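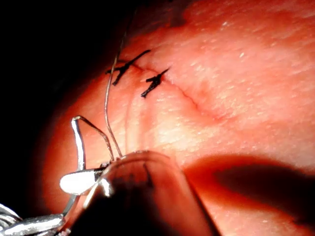
Section 3: Closing the practice incision

The Dogbe pad is a patient patient. It will sit through as many bad knots as you care to tie, and it never writes to the manager. Treat it decently all the same. A replacement is order code 1539, and Augustina Quansah signs for those.

Before you start, seat the pad in its tray with the domed side up and set the light so the middle is brightest. The edges will stay gloomy. They always do.

1. Start at one end of the incision and work towards the other. Starting in the middle is popular and looks dreadful.

2. Pass the needle through both edges at the same depth, then draw them together until they just meet.

3. Tie, and trim both tails. Leave enough to get hold of later, as you may well be unpicking it.

4. Move along and repeat. Keep the gaps even.

Note: A slight pucker along the seam is fine. If the pad starts to look like a drawn curtain, you have pulled too hard. Cut the knot and go back to step 2.

Caution: Do not grip the pad itself with the jaws. Dents come out slowly and tears do not come out at all.

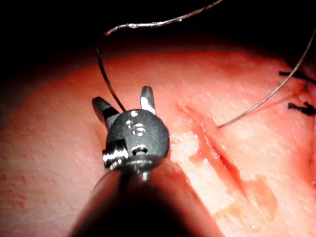
Fig. 2. Jaws open and empty, close to the pad surface.

5. Before picking up the thread again, check that the jaws are clear. Old trimmings love to hide there.

6. When the seam is closed, snip out every knot and put the bits in the Jerkero tub. The sink has had its share.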